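How to Get Your Files Off an Old Desktop Before You Give It Away

Every family has a computer in a closet. Ours spent six years under a bag of winter coats, and whenever the subject came up somebody would say "but the photos are on it," and the coats went back on top. This page is for people with that computer. It assumes you can use a screwdriver and that you own at least one lamp.

The job splits in two, depending on whether the machine still starts. Try that first. You'd be surprised how many people order cables before pressing the power button.

What you'll need

An external drive with more room than you think. Ours was a 500 GB one and it was plenty, although my cousin Nuwan Sivakumar has since shown me a folder of band rehearsals that would have filled it by itself.
A monitor, keyboard and mouse that fit the old plugs. Check the back of the computer before you go digging in the cable drawer.
A Phillips screwdriver, medium.
A SATA-to-USB adapter with its own power brick, if the computer won't start. Older machines may have the wide, flat IDE connector, so look before you buy.
A saucer for screws.
A notebook. Paper.

Step 1. Decide what you are looking for

Write a list before you turn anything on. If you skip this you will spend the evening reading your own college essays, and they have not improved.

My list had 5 things on it: photos, tax returns, the address book, the recipe folder, and my mother's genealogy file, which she had been bringing up at dinner for years. Yours will be different, but it should fit on one page. "Everything, just in case" is how the computer got into the closet.

Step 2. If it starts, copy first and tidy never

Plug it in, turn it on and go get a coffee. An old desktop takes its time and will want to tell you about several hundred updates. Decline them all. Leave it off the internet too; an operating system that hasn't been patched in years has no business out there.

Once you're at the desktop, plug in the external drive and make a folder with the computer's name on it. Then go to the user folder for each person who ever had a login. Copy these:

Documents
Pictures
Desktop (people keep their whole lives on the desktop)
Downloads, with low expectations
Music and Videos, if you care

Look outside those folders as well. Older programs liked to keep their files in their own corners. Our genealogy file turned up inside the folder of the program that made it, four levels down, under a name that looked like a sneeze. Search by file type if you know it. Email is the other one to check: if anyone used a mail program instead of a website, the messages live in one big file that the program hides quite well. Use the export command in the program if there is one.

Do not sort, rename or delete anything while you're copying. I had 1,652 photos, of which 299 were of the same dog, and the moment to deal with that was later, on a comfortable chair, with the originals safe.

Step 3. Check the copy

Take the external drive to a different computer and open things. Open a photo from the start of the pile, one from the middle and one from the end. Open the tax returns. Right-click the old folder and the new folder and compare the sizes. If the numbers match, good. If the copy is smaller, something was skipped, usually a file with an absurdly long name or one that belonged to another user's account. Log in as that user if you can remember the password. (It was the dog.)

Then make a second copy somewhere else. A single copy on an external drive is the closet again, only smaller and easier to drop.

Step 4. If it won't start, open the case

A dead computer very often has a perfectly good drive in it. Shut everything off, pull the power cord out of the wall, and hold the power button down for ten seconds to drain what's left. Lay the case on its side on a table with good light. Leave the power supply closed, whatever your curiosity says.

On most desktop towers the side panel is held on by two or three screws at the back, or a latch. It slides toward the rear and then lifts. If it won't slide, there's a screw you haven't found. Pulling harder will only bend the panel, and then you own a computer with a bent panel.

Before you go any further, touch bare metal on the case to get rid of static, and take a picture of the cables with your phone.

Now find the hard drive. It's usually a metal brick the size of a thick paperback, sitting in a metal cage. In smaller cases the cage often hangs right over the motherboard, and you may have to remove it to reach the drive screws. 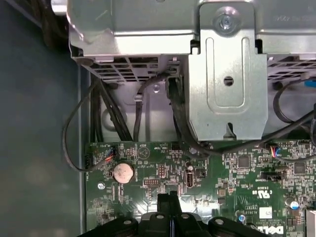
The drive cage, with its round fastening screw near the top. The green board is the motherboard.

Unplug the two cables from the drive by holding the plugs, never the wires. One brings power and the other carries data. Some data plugs have a little clip that has to be squeezed. Undo the screws or clips that hold the drive, put the screws in the saucer, and slide the drive out without knocking it on anything.

While you're in there, check for a second drive. My neighbor Rattana Yimyam gave away a tower with one still inside, and spent a tense weekend getting it back from her brother-in-law.

Step 5. Read the drive from another computer

Connect the drive to the adapter, plug in the adapter's power brick, and then plug the USB end into a working computer. Set the drive flat on the table and don't move it while it spins. It should show up the way any external drive does. Go back to Step 2 and copy the same folders.

Some things that may happen:

It asks to format the drive. Say no. Say no every time it asks. Formatting gets the drive ready for new files by giving up on the old ones.

It says you don't have permission. These are folders from somebody's old account. On Windows, an administrator can click Continue and wait while it thinks.

It wants a recovery key. The drive is encrypted, and without the key you are done. Look through old printouts and online accounts first.

It clicks. A steady clicking drive is failing mechanically. Unplug it and leave it alone. If the contents matter, this is where you pay a recovery service, and each attempt you make at home can lower their odds. The freezer trick you read about is best left to the peas.

Step 6. Wipe it or keep it

Dragging files to the trash doesn't erase them, and neither does a quick format. If the computer works and is going to a new home, use a full reset with the option to clean the drive. If the computer is going to recycling, you can take the drive out and keep it in a labeled envelope, or ask the recycler whether they destroy drives and will give you something in writing.

We kept ours. My mother wrote "GENEALOGY, DO NOT TOUCH" on the envelope and put it in the closet, under the coats.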